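Business > Local > Otbridge

Timber yard puts robot on the blocks before bringing it to the saw line
February 9, 2023
14 shares | 3 comments

Geddes, the timber firm on the Otbridge road, is to hand the lifting and stacking of cut wooden blocks to a robot arm this spring, and says none of its 30 staff will lose their jobs over it.

The arm will stand at the end of the saw line, where people now take each block off the belt, turn it and set it on a pallet. The job is done in pairs and takes up most of a shift. It is also where the firm gets most of its complaints of sore wrists and backs.

Kirsty Rennie, who runs the saw shop, said the work had been hard to fill for a long time. "People do it for a couple of months and then ask to move," she said. "I did it for two years myself and I don't blame them."

Before anything is bolted to the floor, the supplier, Zestano, is working through the grip in computer simulation. Staff were shown the results in the canteen in November and asked what they thought. 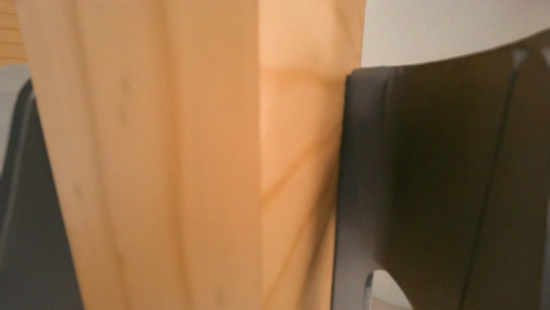
A simulated block of pale wood between the two fingers of the gripper.

Several of the sawyers said the blocks in the simulation were too clean and too square. Zestano has since asked for the measurements of real ones, including the warped pieces that now get pulled out by hand.

Seven people work on stacking at present. Two will be trained to run and clear the arm, and the others will move to grading and dispatch at the same rate of pay. Training takes 10 days and will be done in working hours.

Not everyone is settled on it. Some of the stackers have asked what happens to overtime, as most of it comes from clearing the line at the end of the day. Rennie said that was still being talked over – she expects an answer before the arm arrives.

Geddes bought a strapping machine from Amoneck a few years ago, and the pallets will still go through that.

Comments (3)

sawdust_pete
Good luck to it on a wet day when everything comes through swollen.

Marnie K
My brother stacked there. His back would have been glad of this.

oldmill
Same rate of pay but what about the overtime? That's the bit I'd want in writing.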